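Tenisen Recorder 2, after one winter of use

I bought the Tenisen Recorder 2 in November and I have used it on most working days after that. Before buying I could find only the maker's own pages about it, so I write down my experience for other people who are collecting grasp examples and would like to know what they will get for the money.

The product is a small box with a licence for the software. The box takes the picture from the camera over the bin, the joint positions from the arm and the signals from the gripper, and puts them together on one clock. You press start, the arm tries to pick something, you press stop, and the attempt is saved as one episode. After it you give the episode a result: taken, dropped, missed, or your own label. I paid 600 euros from Omow, with the cables included. The delivery was quick, but the printed guide was for the older model and I had to ask for the right one.

Installation

It took me one full day. The box itself is easy. The time went to the arm side, where the Recorder wants a certain order of the network addresses and does not tell you so when the order is wrong. It only shows a grey circle. The answer is in the guide, in the chapter about updating, where I would not have looked for it. When the circle had once become green, it stayed green, and I have not touched these settings again.

You must also do the camera calibration again every time when the camera or the bin has moved. My advice is to clamp the bin and to mark its place on the table with tape before the first recording. I did it after the second week, and I had to throw away the episodes of two mornings.

Daily work

This is where I am most satisfied. The clock is really common for all signals. With my earlier arrangement, which I had made from scripts, the gripper signal was often late compared to the picture, and the model learnt to close too late also. With the Recorder I have checked many episodes frame by frame and the closing is always where it should be.

The labelling is fast. The keys can be changed, and I have put the four results under my left hand so that the right hand can stay by the stop button. I recorded 1,898 attempts until the end of the season, and of these 972 went into the training set. The others are not all failures. Many are near copies of each other, because I was lazy with mixing the bin, and that is my mistake and not a fault of the product. I would like, however, that the software warned when several episodes in a row begin from almost the same picture. The programme from Arnance does this, though it costs a good deal more and I have only tried the demonstration version.

What you put in the bin matters more than the recorder, of course. In the beginning I used only boxes and the model became very good with boxes. Now I keep a mixed set: a torch with a wrist strap, a tape measure, small packages, soft cloth things, thin long things, and some pieces of clear plastic. The clear plastic is the hardest. On a bare metal floor I do not always see it myself, and in the depth picture it can be missing completely. The Recorder lets you draw an outline by hand on the first frame, and I have used this for all transparent objects. The drawing tool is a little clumsy - you cannot move one point, you must begin again - but the outline is saved with the episode and it comes out correctly in the export.

The review screen deserves also a mention. It plays the episode with the joint curves under the picture, and you can correct a label there without opening anything else. I do this at the end of the day with a coffee. If I leave it to the next week I do not remember any more why I marked an episode as dropped.

What I do not like

The disk fills silently. When there is no more space, the Recorder continues to show the red recording light, but the episodes are empty. I lost an afternoon. Please set a reminder for yourself.

The fan is loud. In a workshop it does not disturb, in an office it would.

The export to other formats is slow, and during the export you cannot record. I start it when I go home.

The support answers in a friendly way, but with three or four days between the messages. For a question about the calibration file I got a better answer from Hirvonen, where I had bought only the mounting plate.

Would I buy it again?

Yes, if you have one arm and one camera and you want to collect every day without looking after your own scripts. For two arms I would wait, as each arm needs its own box and the two boxes do not share an episode number. If you have already a working system with a common clock, I think you do not win much with this one, except for the review screen.

I give four stars of five. The missing star is for the disk.

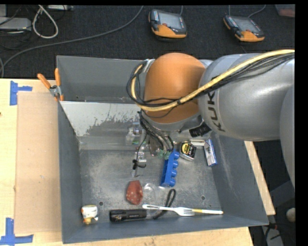

Urho Savolainen

Thank you for the review. The disk problem is the same for me, but there is a setting under Storage, on the second page, that stops the recording when the free space is under a limit. It is off when you get the box. For the transparent pieces I record every layout twice, with the lamp on and then off, and copy the outline from the first episode to the second. You do not need to draw it again if nothing has moved between them.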